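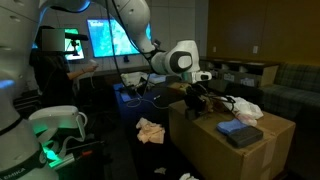 Orura is a teleoperation kit for robot arms, sold by the firm Drellero. It lets a person steer one or two arms by hand, using the controllers of a virtual-reality headset, and records each session for later use in training control software. The kit was designed by Ro-un Choo and Hanneke Coppens and went on sale in February 2022.

Overview

The kit consists of a software license, a mounting plate for the gripper camera, a set of cables and a printed setup guide. Arms, grippers, headset and computer are bought separately. The software reads the position of the handheld controller 80 times per second and passes it to the arm as a target pose. A trigger opens and closes the gripper.

Buyers may also order Flula, an add-on service in which Drellero staff check recorded sessions and remove failed attempts. The base kit is priced at 4,000 euros, with Flula billed by the month.

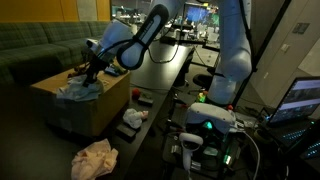

Use

Orura is marketed mainly for work with soft household items such as cloths, sponges and bags, which are hard to model in simulation. Operators usually learn the controls on a single arm before moving to two. The setup guide recommends a break after every 83 minutes of use – a figure the company has not explained.

Reception

A review by Keabetswe Le Roux, published 2022-02-28, praised the short setup time and the clear file format. It found fault with the cable layout and with the lack of force feedback, and gave the kit a mixed rating. Version 5 of the software added a slow mode for fine gripping.

See also

Aguiar (gripper)
Remote manipulation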